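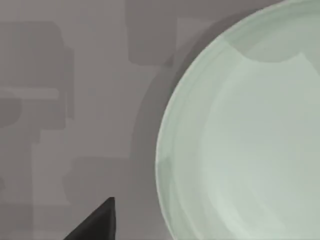

本页最后修改:2019年9月24日

先仿真,再上台架:三款夹爪的腕部相机对比

选夹爪时,多数采购表只列行程、夹持力和自重。腕部相机装上以后,还要加一项:手指在画面里占多少,碗、盘一类大件靠近时还剩多少可用信息。本刊从二月开始做这项对比,对象是Drimmont的平行两指夹爪、Fodamo的楔形指夹爪和Mancuso的自适应三指夹爪,控制器统一用Grimo,先在仿真里跑完全部姿态,再挑出有分歧的部分上实物台架。

一、为什么从碗开始

碗的外沿是连续曲线,没有角点,表面若是单色哑光,特征匹配基本无从下手。仿真里用的是一只浅薄荷绿的圆碗,放在中灰色台面上。近距离姿态下,腕部相机只看得到碗的左半边,碗沿一侧压着一道月牙形的深灰阴影,黑色指尖从画面下缘探进来一小块。对检测算法来说,这类画面的难点有两个:碗的轮廓不闭合,椭圆拟合缺一半约束;阴影与碗沿紧贴,内侧边界清晰,外侧边界发虚,阈值稍低就会把阴影一并算进碗里。

台面上还有若干块状阴影,来源在视野之外。测试初期我们考虑过关掉阴影渲染,后来保留。实物台架上方有横梁和线缆,阴影只会更多,关掉之后得到的数字没有参考价值。

二、测试设置

每款夹爪跑1000次接近动作,起始位姿在碗的左侧随机生成,终点为碗沿外侧的预抓取位。相机安装角分两档,与法兰平面夹角70度和90度。评价三项:碗沿定位误差、指尖遮挡比例、进入预抓取位后重新规划的次数。三款夹爪使用同一套检测代码,不针对指形单独调参。

手眼标定只在每轮开始时做一次。Grimo控制器的时间戳与图像时间戳在仿真中天然对齐,在台架上则需要单独补偿,补偿值写死在配置文件里,更换相机线后要重测。

三、指形的影响

Fodamo的指尖是楔形,斜边长,尖端窄。90度安装时,只有尖端进入视野,遮挡最少,碗沿大部分弧段可用。问题在于尖端轮廓锐利,与灰色台面对比强,边缘检测会优先锁定它。加一张固定掩膜即可解决,但手指开合时掩膜要随开度更新,否则张开到最大时会漏出一条黑边。

Drimmont的手指宽而平,遮挡比例在三款中居中。优点是外形简单,掩膜用一个矩形就够,开度变化只需平移。70度安装时,手指内侧面会挡住碗沿最靠近夹爪的一段,而这一段恰好是抓取点所在位置。换到90度后情况好转,代价是相机离法兰更近,线缆弯曲半径吃紧。

Mancuso的三指结构遮挡最大。第三指在两档角度下都会横在画面中部,碗沿被切成两段。它的长处在别处:自适应指节对定位误差不敏感,碗沿估计偏一些仍能夹住。因此它的重新规划次数并不比另外两款多。

四、阴影误判

三款夹爪共用的失败模式是把月牙形阴影的外缘当作碗沿。误判发生时,估计半径偏大,预抓取位随之外移,手指闭合后夹空。检测代码改过一版:先按色调分离碗体,再在色调边界附近找亮度跳变。碗沿有一圈略亮的窄带,可以作为附加约束。改版后误判主要剩在碗内上方的暗区,那里颜色偏深,内侧弧形边界偶尔会被拟合成另一条碗沿。

对浅色碗,上述方法够用。换成灰色或接近台面颜色的碗,色调分离失效,只能依靠深度。本次没有装深度相机,不作结论。

五、台架复核

从仿真中选出11组分歧最大的位姿放到台架上重做。指形造成的遮挡与仿真一致,排序没有变化。阴影部分差别较大:台架上光源不止一个,阴影边界更软,月牙形不再明显,但叠加区域更暗。按仿真调好的亮度阈值要下移,下移量随灯具位置变化,没有通用值。

另一处差别在手指表面。仿真中的手指是哑光炭黑,台架上的Drimmont指面贴有硅胶垫,某些角度下反光,掩膜边缘需外扩几个像素。Fodamo的指尖没有这个问题。

六、选型建议

只抓碗、盘等薄沿器皿,相机又必须装在腕部,优先考虑楔形指,配90度安装,掩膜与开度联动。器皿种类杂、定位精度一般的工位,三指更稳,但建议另设一台固定相机补足碗沿信息。已有Drimmont的产线不必更换,把安装角改到90度,同时检查线缆余量。

Grimo控制器在三款夹爪上均可使用,其中Mancuso需要自行编写开度换算表。表格按指节角度填写,零位以完全张开为准,填反时控制器不报错,上电后应先以低速空载验证一遍。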